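Minutes, Pukico demonstration collecting group, 1 April 2022

Taken by me, Albane Brunet, so blame me for the spelling. Didier Marty in the chair, the rest of you know who you are.

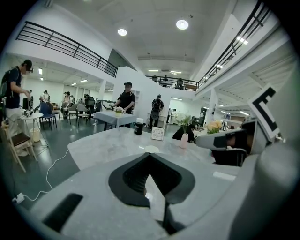 We started with the November minutes, which Didier had read and I think one other person had (thank you, one other person). Two corrections: the spare batteries went to the Destton group and never came back, and it was Didier who offered to write the labeling guide. He said he had hoped that part would get lost. It's staying in!

Numbers first. We have 605 demonstrations on the drive and five of them won't open, so the real figure is 600. I tried the five on my own laptop and on the big machine and got the same error both times, so I moved that we stop worrying and throw them out. Agreed. Didier wants the file names kept in a note somewhere in case they all came off the same gripper. I'll do that.

Then we got into what's in the 600, and this took up most of the meeting. Far too many are the same pick and place with the same bottle. I know why, it's an easy one and it feels great to rattle off a whole run of them before lunch, but the policy has learned that bottle and pretty much nothing else. When Didier ran the last checkpoint it went for a cup as if the cup had a neck. So for the next batch we change the object after every 14 takes, and we change the table too if there's a free one. Marble tops and white cloths both count. I asked if moving things around on the same table was enough and the feeling was no, since the background stays put and the model gets lazy.

Target for the next batch is 200. There was some groaning. I said I'd take the first shift if somebody else would do the sorting, and we left it there, with me doing the first shift and the sorting still open. Please, somebody.

Markers. The tags on the fingers have to be readable at the start and the end of every take or we can't get the opening width back out. Didier showed us two takes where a sleeve was over the tag for half the motion. Push your sleeves up, and wipe the tags when you pick up the gripper. We have spare tags in the drawer with the tape.

People in the background. We talked about whether to wait until a room clears and decided against it. The robot will be working with people walking past, so the examples should have people walking past. Anyone who would like to be left out should tell me and I'll pull those takes, no questions.

Failed grasps. Long argument, quite a fun one. I wanted to keep them, labeled as failures. Didier thinks half of us will forget the label and we'll end up teaching the thing to drop stuff. We settled on a separate folder called "dropped", and nothing in there gets used for training until the guide is finished.

Clornuvex, our upload tool, still times out on the long files. Keep takes short for now and upload at the end of the day. Didier is going to look at splitting the files automatically but wouldn't give me a date, and I did ask twice.

To do:
Albane: note of the five bad files, first shift on the new batch, get the batteries back from Destton
Didier: labeling guide (really), file splitting, rerun the checkpoint on cups
Everyone: sleeves, tags, new object every 14 takes
Sorting: still nobody's name here

Next meeting once we pass the first 100 of the new batch.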